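Keep Your Concert Stubs Looking Great

I love paper tickets! Mine lived in a shoebox for years, and the oldest ones curled up like wood shavings. Flattening them is easy, so pick a quiet Wednesday evening and get the whole pile done.

Wash and dry your hands first. Lay each stub between two sheets of plain white paper, slide it into the middle of a heavy book and leave it for a few days. Please don't iron them — a lot of tickets are printed on thermal paper, and heat turns the whole thing black. (I lost a Lollmont festival stub that way and I'm still sore about it.)

Tape is out too. Use clear photo corners, or sleeves marked acid-free. My friend Selma Mujić has 67 stubs in one binder and they look wonderful! 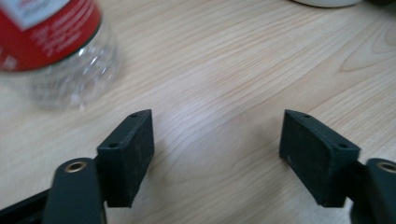

Thermal ink fades in sunlight, so scan your favorites before you hang them up. I scan at 800 dpi, but 400 is plenty for a small print. Then you can frame the copy for the hallway and tuck the real ticket away in a drawer — write the band and the city on the sleeve, never on the stub.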